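Table-clearing robot learns from recordings made at lunch

JERKTON — A robot arm trained on recordings from a working dining hall cleared items from tables more reliably than the same arm trained on recordings from a lab, according to results released Saturday, May 18, 2019, by the Joverska robotics lab.

In tests, the arm picked up the item it was sent for and set it down in the right bin on 332 of 482 tries. The same arm, trained on the same amount of material recorded at a bare table in the lab, managed fewer than half.

The lab calls its method Shirazi. A person carries a gripper by hand and uses it to pick up cups, bottles, trays and wrappers. A wide-angle camera fixed to the gripper records each pickup from just behind the fingers. Software then works out how the gripper moved and when it opened and closed, and those movements become training material for a robot arm fitted with the same fingers.

No robot has to be present while the recordings are made, which was a large part of the appeal for Vy Hoàng, who led the work.

"Getting an arm into a public building is a month of paperwork," Hoàng said. "A gripper fits in a backpack. You sit down, you have a table, you start."

The training set holds 1,880 recorded pickups. All were made in dining halls run by Oketti, the food service company, during opening hours and with other customers at nearby tables. The people doing the recording were told to work with whatever was on the table and to leave the rest where it was. Paper cups, napkins, leaflets and half-finished drinks stayed in view even when they had nothing to do with the pickup.

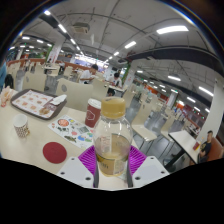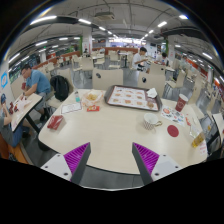 Earlier versions of the method did badly in places like these. The lab's first recordings, made last year, used one object at a time on a gray tabletop under even light. An arm trained on them did well in the same room. When the team moved it to a cafeteria table, it reached for printed pictures on placemats, closed its fingers beside clear bottles and sometimes stopped moving altogether when a person walked past behind the table.

Hoàng said the team spent some weeks trying to fix this in software, by adding made-up backgrounds and changing the brightness of the lab recordings. That helped a little with the lighting. It did very little for clear plastic and glass, where the background shows through the object itself.

"You can paste a cafeteria behind a bottle, but then the bottle is still full of laboratory," Hoàng said.

Clear bottles and drinking glasses remain the hardest items for the new system as well, and they account for most of its failures. The arm did best with paper coffee cups and mugs. Trays fell in between. The arm usually got hold of a tray but was more likely to tip it on the way up, spilling whatever was still on it. The report counts those tries as failures, even when the tray ended up in the right place.

Crumpled napkins and wrappers gave mixed results. They have no fixed shape, and the people making the recordings did not all pick them up the same way. Some pinched a corner while others closed the gripper over the middle. The trained arm appeared to copy both habits and sometimes switched from one to the other partway through a reach. The lab plans to give its recorders simple written instructions for soft items before the next round.

The fingers are the same on the hand-held tool and on the arm. Each has a soft ribbed pad that bends around an object as the grip tightens. Keeping the two sets identical means that what the camera sees in the recordings is close to what it sees on the robot, and the report credits this for much of the method's success. In a side test, the team swapped in fingers of a different color on the arm alone. The number of failed pickups went up, even though the grip itself had not changed.

The tests were run in a closed section of an Oketti dining hall that had not been used for any of the recordings. Staff set each table with items from that day's menu before a try began, and the arm was wheeled into place on a cart. It was given a single item to remove. A try ended when the item was in the bin, when it was dropped, or when 2 minutes had passed.

Speed is still a problem. The report says the arm took several times as long as a person to clear the same item, and much of that time went to slow, repeated corrections just above the table. The lab did not try to clear a full table in one go.

The report also deals with privacy, a concern that Oketti raised before it agreed to take part. The camera's wide view takes in a good deal of the room, including people eating at other tables. Signs were put up at the entrances on recording days. The lab says faces are blurred before the recordings are stored for training, and that any customer can ask to have a recording removed. It received no such requests by the time the report was finished. Blurring had no measurable effect on how well the arm performed.

Oketti provided the space and paid for part of the staff time. It had no say in how the results were scored, according to the report. The company has not said whether it plans to use robots in its dining halls.

The next round of recordings is planned for three more sites, including one with outdoor seating, where sunlight on glassware is expected to cause trouble. Hoàng said the team would also like to record people stacking items before removing them, the way a busy server would, though the current fingers open too little for more than a couple of cups.

The training recordings will be shared with other research groups once the blurring has been checked by hand. The software that turns the recordings into arm movements will be released at the same time, along with drawings for the fingers and the camera mount.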